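Outdoor Rovers > Cameras and Vision
Plerero wide module vs Neslow 70 degree on a street rover: first impressions

I finally got the Plerero wide camera talking to the Amato controller and I'm having way too much fun with it! Up to now I've done everything with the Neslow, which has a 70 degree lens and never gave me a bad day. But on open corners it always felt like driving while looking through a mailbox. I wanted to see what a really wide view does for picking a path over bad pavement, so here goes, notes as I have them.
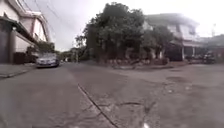
Mylene Malabanan
Topic starter | Rover builder, Parkport

The long crack running down to the bottom edge is the kind of thing I care about. With the wide lens you get it all the way down to the ground near the rover, plus both sides of the intersection, plus the stone border of the planting bed. The price is that the house on the left leans like it's had a long night, and anything that depends on straight lines needs the distortion taken out first. My curb finder hated it. On unrectified input it kept proposing a curb that bent off into the road.

Setup for anyone who wants to compare: 2 cameras on one bracket, same exposure limits, one Amato board. I labeled 1334 stills by hand (yes, by hand, with a lot of coffee) and only marked curbs and cracks.

So far the wide one wins on cracks close in and loses on anything down the street. Parked cars get small fast.

gmarchetti
Nice work, and thanks for doing the labeling. I'm going to disagree a bit, though. If the curb finder needs a rectified picture, you're stretching the corners, and the corners were soft to begin with. You paid for pixels at the edge and then smeared them. I'd keep the Neslow and tilt it down.

Mylene Malabanan
Tried the tilt! You get the near ground and lose the far end completely, so the planner brakes late for parked cars. I had it 100 percent happy on cracks and blind to everything else. I could be talked into one of each, with the narrow one level.

elisa_g
One of each is what I run. The wide camera only feeds the ground classifier and I never rectify it. I trained on the raw bent frames and it learned the bend just fine. Curbs come from the narrow camera. Are you feeding both into the same model, Mylene? That could be your whole problem.

Mylene Malabanan
Ha, yes, same model. OK, that goes on the list for tonight. The other thing I want to sort out is haze, where the two modules behave very differently under auto exposure.

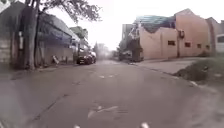

With a bright sky in the top half, the Amato's default metering pulls the whole thing toward the sky and the road goes flat gray. Lane paint survives, cracks in asphalt mostly don't. I moved the metering window to the lower third and got a lot of the road texture back on both cameras, more so on the Plerero. The far end of the street is still mush, and I don't think any setting is going to rescue it.

aldo.palumbo
Lower third metering is good until you drive over a wet patch with the sky in it, then it swings the other way. Put a limit on how fast the exposure can change. On the Amato it's under sensor > gain > step. I leave mine at 2.

gmarchetti
Or lock exposure and stop chasing it. I did that in April and my false curbs dropped.

aldo.palumbo
Locked is fine if you drive at the same hour every time. Go under a big tree with it locked and tell me what your crack detector sees.

gmarchetti
Fair. I do drive at the same hour every time.

nazareno_guerra
New here and about to order my first camera. If I can only buy one, which? Small rover, walking speed, mostly quiet streets with rough concrete.

elisa_g
Narrow first. You'll learn faster with a picture that behaves, and every sample config on the Amato assumes it.

Mylene Malabanan
I'd say wide! At walking speed you don't need to see far, and rough concrete is exactly where it shines. But Elisa's right that you'll spend your first weekend on calibration. Print the checkerboard big and glue it to something stiff. Mine was taped to cardboard and I had to redo the whole thing.

nazareno_guerra
Going wide then, I like a challenge. Could you post your metering window values?

Mylene Malabanan
Will do once I've run it again with Aldo's step limit and split the models.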